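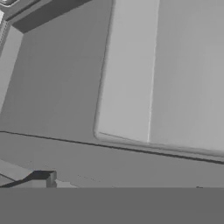 The Year I Stopped Saying "I Don't Mind"

19/05/2022

My sister asked me what I wanted for my birthday dinner and I said I didn't mind, and she put the phone down on the counter (I could hear it clunk) and yelled to her husband in the other room, "She doesn't mind!" and he yelled back, "Of course she doesn't!" and the two of them laughed for what felt like a week.

I laughed too. I'm a good sport. Then I hung up and cried in the laundry room with the dryer going so my kids wouldn't hear.

I should say that I really thought it was a nice thing about me. I was easy! I was the friend who'd eat anywhere, sit in the middle seat, watch the movie you'd picked and tell you it was great. I'd been like that since I was six or seven, growing up in Staltthorpe in a house where my father's mood decided what kind of evening everybody was going to have. You could hear it in how he set his keys down. If it was a bad-keys night, the safest person to be was the one who didn't need anything, and I got so good at being her that at some point I lost track of whether there was anyone else in there.

I don't say this to pick on my dad. He's 82 now and a much softer man than he was, and he had his own father to contend with, who by all accounts was worse. But I learned what I learned in that house, and I took it with me to college, and then into a marriage, and then into a divorce in which I said I didn't mind so many times that my own lawyer finally asked me if I understood she was on my side.

So last January, after the birthday phone call, I went to see somebody.

His name is Villads Kjærgaard and he has an office over a tile store in Drerport, up a staircase so steep you arrive at your feelings already out of breath. He's tall and slow to talk. I liked him right away, which of course meant I spent the first three sessions trying to be his favorite client. I asked about his weekend. I told him the chair was very comfortable (it was a terrible chair). When he asked whether the time slot worked for me I said it was perfect, and it meant leaving work early and making up the hours at night after the kids were in bed.

In session four he asked me if I was cold. The window was open and I had my coat on and my hands up the sleeves.

"Oh, I'm okay," I said.

He didn't get up and close it. He didn't say anything clever either. He just waited, and I sat there and waited back, and I want to tell you that it was one of the longest minutes of my adult life. My heart was pounding over a window! I finally said, "I guess I'm a little cold," and he said, "Would you like it closed?" and I said, "If you want," and he kept on waiting, and I said, pretty loud, "Yes. I'd like it closed, please."

He closed it. That was it, that was the session, more or less. I drove home shaking and ate half a sleeve of crackers in the car.

The homework he gave me sounded so dumb that I didn't tell anyone about it for a month. Every day I was supposed to notice 2 things I wanted. I didn't have to get them. I didn't have to ask for them. I only had to write them down in a notebook, and they had to be mine, so "I want the kids to have a good day" didn't count, and neither did "I want my boss to stop sighing."

You'd think this would be easy. I sat on the edge of my bed that first night with a pen and could not come up with one. I wrote "sleep?" with a question mark. The next night I wrote "sleep" again, without the question mark, and felt like I'd gotten away with something.

It came back slowly, like the feeling in a foot you've been sitting on, and with the same pins and needles. I wanted the radio off. I wanted a different pillow. I wanted to not go to Podum for the long weekend with my ex-husband's mother, who I do love, but who keeps the heat at a level you could hatch eggs in. I wanted a peach. I wanted to be alone in my house for one afternoon, and then I wanted someone to come over, and I wanted to be allowed to want both of those within the same hour.

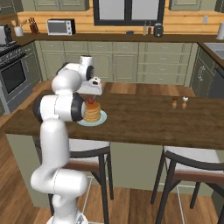

And then there was food, which I hadn't expected to be such a big part of it. I'd been cooking for other people for twenty years and I could have told you what every person in my family would and wouldn't touch. My daughter, no onions. My son, onions but only if he can't see them. My ex, nothing with a bone in it. When Villads asked me what I liked for breakfast I opened my mouth and out came what everyone else liked for breakfast. What I ate myself was whatever they left, standing up, off their plates, usually cold.

I don't think I'm unusual there. I've said this to so many women (and a few men) and they get this look, sort of caught.

The first time I tried saying a want out loud to someone I wasn't paying, it was at work. I do scheduling for Rampersad, a small moving company, and every summer I get handed the Saturday phones on the theory that I'm so flexible. I practiced in the bathroom. I practiced in the car. I had a whole speech with reasons in it, good ones, with my kids and my back and a dentist. Villads had told me to try it without the reasons, and I'd told him that was a great idea while privately thinking he was out of his mind.

So my manager came by and said, "You're good for Saturdays again, right?" and I said, "No, I don't want to do Saturdays this year."

She said, "Oh. Okay. I'll ask someone else."

I stood there waiting for the rest of it. I'd been braced for keys on a table. She'd already walked off to find a stapler.

It would be nice to leave it there, but I'd be lying about how the next part went. I got kind of awful for a while. When you've been sitting on your wants for that long they don't come out in a neat line, and I went through a stretch in the spring when I was saying no to everything just to hear how it sounded. I said no to a baby shower. I said no to my son when he asked me to look at his drawing, and I saw his face, and I had to go find him in his room later and sit on the floor and tell him I'd been wrong and could I please see it now. He made me wait. He's nine, he's entitled.

I also lost a friend, or I think I have. We'd been close for a long time and I'd have told you we never argued. Well, of course we never argued, one of us was never there! Once I started having opinions about where we ate and when, and whether I could listen to an hour about her landlord on a night when I was dead on my feet, she said I'd changed, and she didn't mean it kindly. She was right. I miss her a lot. I've started a letter to her maybe 100 times in my head and I still don't know whether it's an apology.

I asked Villads about that, whether I'd wrecked something good. He said he didn't know. I've come to appreciate how often he says he doesn't know. He did ask me whether she'd ever met me, and I was so mad at him for that question that I told him so, and then we both noticed that I'd told him so.

What I've found hardest is the guilt, which doesn't show up when I'm doing something selfish. It shows up when I'm doing something ordinary. I'll pick the restaurant, and everyone's happy, the food's fine, and then I'm awake in the middle of the night going over it, did she really like it, was he being polite, should I have picked the other place. I used to think the guilt meant I'd done something wrong. These days I treat it more like the noise the refrigerator makes. It's loud, I don't love it, and I can usually go back to sleep.

If you see yourself in any of this, I can't give you a program. I've got a notebook with something like 1000 words in it, most of them "nap." But I'd say start with temperature. Really! Are you too hot or too cold right now? Is your waistband bothering you? Are you thirsty? I spent years trying to work out what I wanted from my life, on walks, in journals with ribbons in them, and I couldn't have told you if I needed a sweater. The big ones seem to be down at the bottom of the same pile as the small ones, and I haven't found a way to reach them without moving the small ones first.

And maybe warn your family. I didn't, and I think it was hard on them to have a mother who'd had no preferences one month come home the next with strong feelings about lamps.

My dad called a few weeks ago. He wanted to know if I'd come up on Sunday or if the Sunday after was better for me. My whole life I've answered that question the same way, and I could feel it right there on my tongue, ready to go.

"The one after," I said. "And could we eat early? I don't like driving back in the dark."

It got quiet on his end and I felt six years old all the way down to my socks.

"I don't like you driving in the dark either," he said. Then he asked me if I still ate fish, and I had to think about it.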